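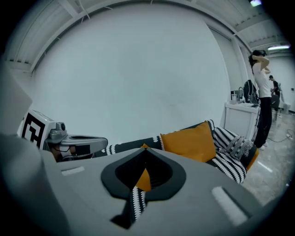 Finlay Semple doesn't think a machine will be tidying his couch anytime soon, and he told me so before I'd even sat down. "Ask me again in September," he said, "and I'll tell you the same thing."

I'd gone over to Brerov to hear how the chore trials were coming along, because I've got a couch of my own with a throw that never stays put and I was hoping for good news! There is some. The team at Mosine has been working on soft stuff since spring: cushions, throws, anything that flops. A cushion is the easy part, they say. You grab it, you stand it up against the back, you let go. A throw is a whole different animal (Finlay called it "a wet cat with fringe"), and folds are where the software loses track of which edge is which.

So far they've logged 209 tries at straightening a throw over an armrest, and the goal is 700 before they change anything big. I asked how long one try takes. About 2 minutes, apparently, and I could do it in a few seconds with my coffee in the other hand.

Shops want this too. Trestano, the furniture store out on the Carrasco road, would love something that resets the display couches after closing, and they've offered floor space for a test once the numbers look better. Finlay says he'll come and watch. I'm bringing my own throw.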